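3/8/18

Took the early train to see the Dulce Villaseñor show at the Garrido before it closes. I had been putting it off since January, mostly because I don't like going into the city in the cold, and then Hajnalka Vörös wrote that she had the day off and would meet me at the coat check.

The Garrido has given Villaseñor the whole second floor. She is a printmaker, mainly woodcut, and I knew her only from the small pieces that turn up in group shows. The new ones are large. Each is printed from several blocks on paper that has been joined down the middle, and the seam is left showing. The subject in nearly all of them is the same stretch of river at different water levels. In the low water prints you get mud, posts, a drowned fence. In the flood prints there is hardly any drawing at all, only long gray cuts going across the sheet and the top of one post.

I went around the room the wrong way, from flood to drought, and liked it better like that. Hajnalka did it the right way and we met at a print called "Pullham, Evening," which was the best thing there for both of us. The black is so heavy it has a shine when you stand to the side. She wanted to know how many times the block had been inked. The wall label doesn't say.

The back gallery has 6 of the carved blocks laid flat in cases. I could have spent the whole visit in there. You can follow where the gouge slipped and where she went back and used the slip. One block has pencil notes in the margin in Spanish, mostly about pressure and paper, and a phone number that has been crossed out.

After that we walked over to Plandonero, which is up two flights in an old office building, room 502. The elevator was out. They were showing Fidel Ibarra and Miroslava Pasichnyk together, and I'm not convinced the pairing works. Ibarra paints shop awnings from underneath, in flat oranges and creams, and they're good company. Pasichnyk makes small ink drawings of stairwells that need quiet and some distance from anything orange. Put side by side they looked like leftovers from his studio. I went back to hers at the end, with my back to the rest of the room, and that helped. There is one of a landing with a bicycle that I would have bought if I bought things.

Cristóbal Ojeda was at the desk and remembered Hajnalka from a class they took. He told us the next show is all drawings, opening at the end of the month, and that Pasichnyk will have a wall to herself in it. I'll go back for that.

We ate soup at the place on the corner and I caught the 5 o'clock home. I read the Garrido booklet on the train. The essay is long and spends too much of itself on her childhood in Zididthorpe, but the plates are printed well and the blacks hold up. It has a list of her earlier editions at the back, with paper sizes, if you care about that kind of thing. I do. 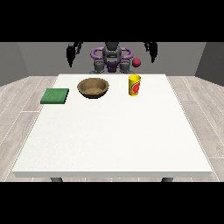

*Green sponge, brown bowl, white table.*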